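Drolen overnight parking scheme: progress report to the fund
Feb 8, 2018

Of the 15 motorhome pitches we promised by now, five are open. The other ten are gravel and string. I said in August that the timetable was hopeful and I see no cause to change my mind.

The Rastis lay-by is the better site. It has level ground, a tap that works and a waste point that Cerex have now repaired twice. They tell us the second repair is permanent. I would hold back the last payment until it has got through a frost.

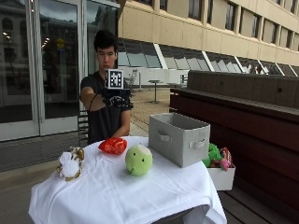
Takings are harder to read. The ticket machine logged 168 overnight stays, but it also logs a stay when someone presses the button and drives off, so I wouldn't quote that figure to anyone. Shops in Drolen say trade is up. They said the same the year before we opened.

Chareonsuk want to add electric hook-ups at both sites. Most people who use free or cheap stops carry their own power, and I have yet to see evidence that they would pay more for a socket. We have asked for a proper costing.

Still to do: signs on the main road, the height barrier, and a decision on winter closing.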